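Motorcycle Road Racing for Beginners
Notes for session 6: Reading a corner
Instructor: Ayuba Annan, Osbridge Riders' School

In the last session we talked about tires. Please read those notes again before you come, as I will use the same words here.

A corner has three parts: entry, apex and exit. The entry is where you brake and turn in. The apex is the point where your line comes closest to the inside edge. The exit is where the motorcycle stands up again and you open the throttle. Beginners usually think most about the entry, and they brake very late. Then they miss the apex and must wait a long time for the throttle. On a small machine this waiting costs a lot, for the engine needs many seconds to bring the speed back.

Take Turn 2 at Flunside. It is a long right-hander and the straight after it is 209 meters. If you enter a little slower and turn a little later, you can carry the throttle through the whole exit. Riders who did this in our August practice were passed at the entry sometimes, but they passed back before the next braking marker.

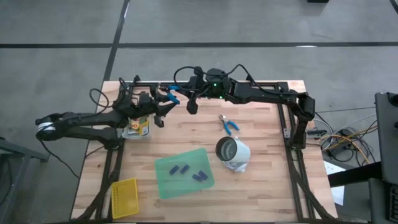 Fig. 1. Two black robot arms over a striped wooden worktable.

Now the body position. Move your hips before you brake – moving them while you turn will disturb the motorcycle. Keep the outside knee against the tank. Your arms should be light on the bars. If your hands are tired after a short ride, you are holding too hard.

Looking is also a skill. When you brake, look at the apex. When you are near the apex, look at the exit already. At Riihimäki I was riding number 17 and I looked at the rider in front for the complete race. I made all his mistakes, and some of mine.

Exercise for next time
Draw Turn 2 on paper, from the braking marker to the end of the curb. Mark your turn-in point, your apex and the place where you have full throttle. Draw a second line for the case that another rider is on your inside. Bring both drawings to Plundana, we will compare them before we ride.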